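Chapter 7
Choosing Between Grippers: How to Run a Fair Trial
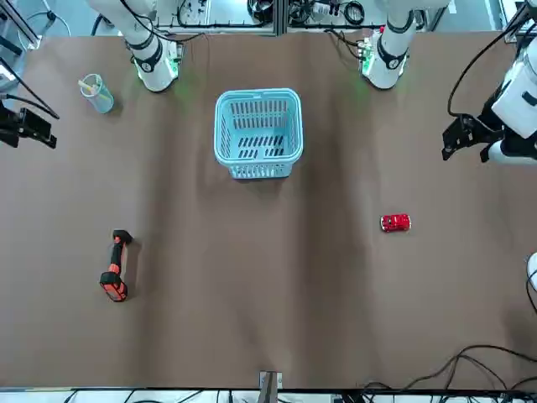
Figure 7.1. A two-arm bench with four objects set out: a basket, a glass cup, a power tool and a toy car. Both arms carry two-fingered grippers.

Sooner or later everyone who works with robot arms is asked which gripper is best, usually by somebody who would like the answer before lunch. I have been asked it in hallways, on trains, and once at a wedding, and I have never managed a reply that pleased anyone. The trouble is that a gripper is only good or bad at something. A hand that picks up a glass beautifully may be hopeless with a drill, and the one that hauls the drill up without complaint may send a toy car skating across the bench.

So this chapter is about trials: how to plan them, how to run them without fooling yourself, and how to write down the results so that the next person can use them. You will need what you learned in Chapter 5 about finger force and in Chapter 6 about camera placement, though if you skipped the second half of Chapter 6 (many readers do, and I can't say I blame them) you will still get along fine until Section 7.4.

7.1 Start with the objects

It is tempting to begin with the catalog. You line up three or four grippers, compare stroke and weight and price, and only then go hunting for something to pick up. I did it that way for years. Please do it the other way around! Put the objects on the table first, look at them for a good long while, and ask what each one is going to demand of the fingers.

Take the four in Figure 7.1. The light blue basket has a thick rim and sides full of narrow vertical slots. One arm could pinch it by the rim, but then the far side is likely to sag, and if there were anything in the basket it would all slide to the low end. A basket is a good reason to own a second arm, and it's also a good test of whether your two arms really start and stop together. We will come back to that in Section 7.5.

The glass cup asks for something else altogether. Glass is smooth, it does not give, and it is hard for many depth cameras to see, so the fingers may arrive a little to one side of where they ought to be. Notice too that the cup has a thin stick leaning out over the rim. A gripper that comes straight down from above may meet the stick before it meets the glass, and a trial plan ought to say ahead of time whether touching the stick counts as a fault. Decide this before the first run. If you decide it afterward you'll decide it in favor of whichever gripper you already liked.

With the power tool, the question is where the weight sits. The battery base is wide and the handle is narrow, and the handle is the part that your fingers can close on. Tools of this sort nearly always twist in a two-fingered grip when they leave the table, since the grip point and the balance point are seldom the same. Write down how far it turned as well as whether it came up.

And then the little red car, which looks like the easy one. It is small, so the fingertips have to come very close to the tabletop, and it may have wheels that want to roll if one finger gets there before the other. My old colleague Bernd Fuchs used to start every new trial with the smallest object on the bench, on the grounds that it would show up a badly leveled table faster than any measuring tool he owned. I've copied him ever since.

7.2 Leave room between things

Look at how much bare table there is around each object in the figure. When you are comparing grippers, an object that stands against its neighbor gives you two problems at once, and when a grasp fails you won't know which of the two to blame. Crowded tables are worth testing, and Chapter 9 is given over to them, but get your open-table numbers first.

Think also about which arm can reach what. With one arm on each side, the objects at the far left and far right more or less choose their own arm. If the left arm has the Korby fingers on it and the right arm has the Raminard fingers, and the car always sits on the left arm's side, then you have compared a great many things but you haven't compared the fingers. Swap the objects over, or swap the grippers, halfway through.

7.3 How many tries?

More than you would like. The trial we will follow through the rest of this chapter was run at the Görtz teaching lab by Rüdiger Engelhardt, who planned on 200 grasps for each gripper and ended up wishing for more. After the first 13 he was quite sure that the Korby was the better of the two. By the time he had finished the full 200 the lead had shrunk to nothing on the car and had turned around completely on the cup. I asked him for those early notes so that I could print them, and you'll find them in Table 7.2, crossings-out and all.

A few habits will save you grief here:

Reset the objects from a marked sheet, never from memory.
Shuffle the order. Fingertip pads wear, and the gripper that always goes second gets the tired pads.
Keep the same controller settings for both grippers, or say plainly in your notes that you tuned each one separately.
Log the failures in words. "Dropped" is too short. "Lifted, turned, slid out of the left finger" is something a person can work with.

On that last point, the logging program we use in the exercises is Dunenik, which keeps the last 1000 grasps and then begins to write over the oldest ones. Copy your records off at the end of each day. I lost the better part of a week in May by forgetting this, and I had written the reminder on the wall myself.

Before you go on to Section 7.4

Choose four objects from your own kitchen or workshop, and for each of them write two or three sentences on where you would grip it, from which direction, and what you expect to go wrong first. Keep the page. You will want it when we reach the scoring sheets.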